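Extras and featured background wanted for Danzer, series two

Tristaline is casting background performers for the second series of Danzer, the six-part television drama set in the repair yards and back offices of a failing river port. Filming takes place in and near Flonport, with one block of night work at Dakdale. We are looking for adults of all ages and backgrounds. You do not need acting experience for most of the roles listed.

The shoot starts in February and finishes in April. Applications close at the end of December. Fittings will be held in Flonport in January.

What we are casting

Dock workers and yard hands. Mainly men and women aged 25 to 65. These are the people seen most often in the series, and many of them will be needed on more than one day. If you have worked in a port, a boatyard or a warehouse, please say so on the form. A forklift or crane licence is useful but you will not be asked to drive anything unless we have agreed it with you beforehand and checked your papers.

Office and records staff. Aged 20 to 60. Series two spends a good deal of its time in the port authority building, so we need people for the open-plan office, the canteen and the corridor scenes. You should be comfortable sitting at a desk and typing for long periods.

Repair shop staff. Aged 18 to 50. A new set of characters this series works in a computer repair shop opposite the ferry terminal. We want people who can take a machine apart and put it back together without looking lost. Hobby experience is fine. Two of these parts have a line or two of dialogue and will be auditioned separately.

Night ferry passengers. Any age over 18. This is for the Dakdale block only. You will be outdoors for much of the night and some of the work is on a moored boat. Please don't apply for this group if you are badly affected by cold or by motion.

Wedding guests. Aged 18 to 80. One large scene in episode five. Couples and groups of friends may apply together, but each person must fill in their own form. Anyone who can dance a basic waltz should tick the box.

We are not casting children through this call. Parts for under-18s are handled by an agency and we can't pass on details.

Returning performers

If you appeared in series one, you may apply again. Tell us which episode you were in and what you were doing. Some people who were clearly seen in the first series will be asked back in the same role, and they will be contacted directly. Others may be placed in a different group or, in a few cases, not used this time because of continuity. It is no reflection on your work.

Hair and appearance

The story takes place over one winter in the late 2000s. We would like people to keep their hair as natural as possible. Strong colours, very recent styles and shaved patterns will be hard to place. Visible tattoos are fine for the dock and repair shop groups and should be listed on the form. Please do not cut or colour your hair between your fitting and your last filming day without asking us.

Costume will supply outer clothes for dock workers and passengers. Office staff and wedding guests may be asked to bring their own, and you will get a list of what is suitable. No large logos.

Working days

Call times are normally between 6 am and 8 am, with a unit base in Flonport. A standard day is 9 hours on set plus a meal break. Days can run longer and overtime is paid when they do. Night calls at Dakdale begin at 6 pm, and a coach will run from Flonport and return there at wrap. There is no coach for day shoots. Parking at the unit base is limited to people travelling from outside the town.

There is a lot of waiting. Bring a book, warm layers and any medicine you need. Phones must be handed in or switched off on set. Photographs of the sets, costumes, scripts or cast are not allowed at any time, and anyone who posts material online will be released without further work.

Hot food is provided. Vegetarian and vegan meals are always available. Other diets should be given on the form so that catering has notice.
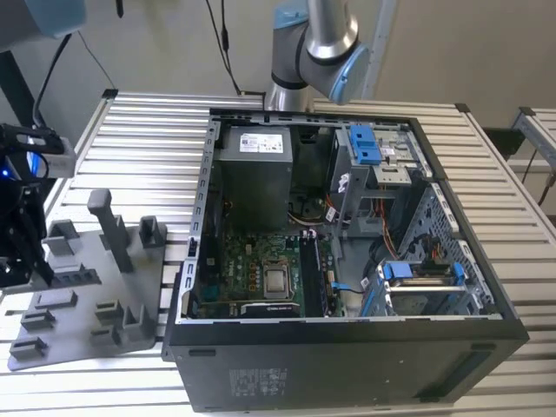 Desktop tower with its side panel off.

Pay

All background work is paid at the agreed daily rate for the production, with extra for nights, overtime and fittings. The rate sheet is sent with your offer so you can read it before you accept. Featured performers and anyone given dialogue are paid at a higher rate. Payment is made by bank transfer within four weeks of the working day. Tristaline does not charge a fee to apply, to be listed or to be photographed, and does not take commission. If somebody asks you for money in connection with Danzer, please report it to us.

You must have the right to work in the UK. Bring your passport or other accepted document to your fitting. We can't offer you work until it has been checked.

How to apply

Fill in the background form on the Tristaline website and enter reference 2347. You will need:

Two recent photographs, one head and shoulders and one full length. Phone pictures are fine. Plain background, no sunglasses, no filters.

Your height and clothing sizes. Please measure. Wrong sizes cause more delay at fittings than anything else.

The dates when you are not available between February and April.

A short note of any relevant skills or past jobs. Two or three sentences will do.

The name of the group you are applying for. You may choose up to two.

Applicants for the repair shop group who would like to be considered for a speaking part should also send a video of no more than one minute. Tell us your name, where you live and what you did at work yesterday. Do not prepare a speech or send a showreel.

We had more than 1000 applications for series one and expect a similar number this time. Everyone will receive an automatic email to confirm that the form has arrived. After that we can only reply to people we would like to see. If you have not heard by the end of January, you have not been placed in the first round, but your details will be kept until filming ends in case we need replacements at short notice. If you would like them removed sooner, use the link in the confirmation email.

Access

Some of our locations have cobbles, steep ramps and narrow stairs. The port authority office and the wedding venue are step-free, with an accessible toilet on the same floor. If you have an access requirement, tell us on the form and we will look at which scenes would suit. We welcome applications from disabled performers for every group.

Please do not call at the production office in Flonport or visit the sets. The office can't accept forms or photographs by hand. Questions that are not answered on this page can be sent through the contact form, using the same reference number.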